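About Dustance

Dustance is a small company of 15 people. We test whether robot arms can do the ordinary chores of a home and of a small shop floor, and we tell our clients what we find, also when it is not what they hoped for. Our office is in Cillholm, and our second site is in Kirnden, where we do the shop-floor work.

The question we hear most from visitors is simple: can a machine do the dishes yet? Our answer is also simple. It can do some parts of it, on some days, with the things it knows. We think a company which works in this field should be able to say this sentence without shame, so we put it near the top of our page.

How we began

We started with one table and two used arms, and the first task was to fold a kitchen towel. It took us one full October to understand that the towel was a bad first task. Cloth changes its shape each time you touch it. After this we moved to hard things — plates, cups, spoons — and we learned much faster. We returned to cloth later, with more patience.

The first client was Maldonado, a family company that supplies canteens with trays and cutlery. They asked us if a machine could set a tray for one person. We said we would try it and write down everything that went wrong. The report was long. They read it to the end and are still our client, and we are thankful for this.

What we work on now

Most of our time goes to the table. To set a place, to clear it, to put a cup where a hand will look for it: people do this while they speak about something else, and for an arm each piece is a separate problem. A fork lies flat and offers almost nothing to hold. A bowl has a rim, and this helps. A mug has a handle, but the handle can face any direction.

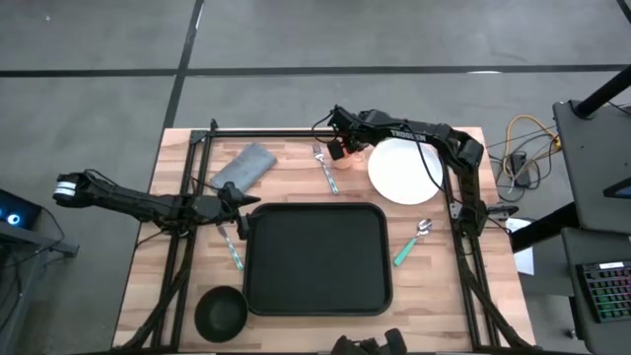
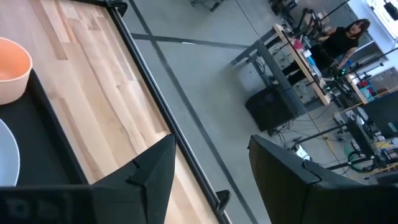
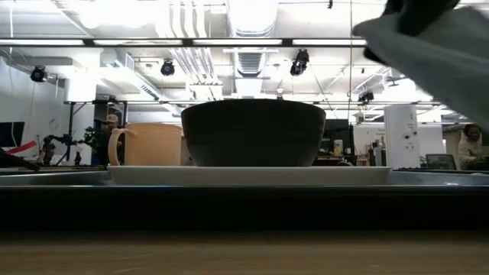
On the shop floor the chores are different but the difficulties are the same. In Kirnden we sort small parts into boxes, wipe benches, and bring empty containers back to their shelf. We find that sorting is the closest to being ready. Wiping looks easy, but the arm must know how hard to press and when the bench is clean, and a person judges this with the eye and the hand together. We have not solved it.

How we measure

We have a list of 14 household chores and we repeat each of them many times. In the last round we made 955 attempts. Every attempt is written down, including the ones where a spoon fell on the floor or where one of us had to stop the arm. We count a chore as done only if no person touched anything between the start and the end. If someone moved the plate by a finger to help, it is a failure.

We do not speed up our videos. When a client visits us, he or she sees the arm at its real speed, and this is often slow. Clearing one place can take longer than the meal. Some visitors are disappointed, and we prefer that they are disappointed with us at the table than later with a machine they have bought.

What we tell our clients

If you want a machine that repeats one task with the same objects in the same place, please write to us, we can probably help. If you want a machine that comes into any kitchen and does what is needed, we advise you to wait. We do not give a year for this. We were asked many times, and every year we named in the past was wrong.

We also say no to some projects. We do not test with hot liquids or sharp kitchen work near people, and we do not work with children in the room.

Visiting and working with us

The Cillholm office receives visitors by appointment, in groups of up to 18 persons. Kirnden can be visited only by clients. We are looking for people who can repair things, who write clearly, and who do not become angry when the same cup is dropped again. A degree in robotics is welcome but it is not required.

Page last changed: 4/1/22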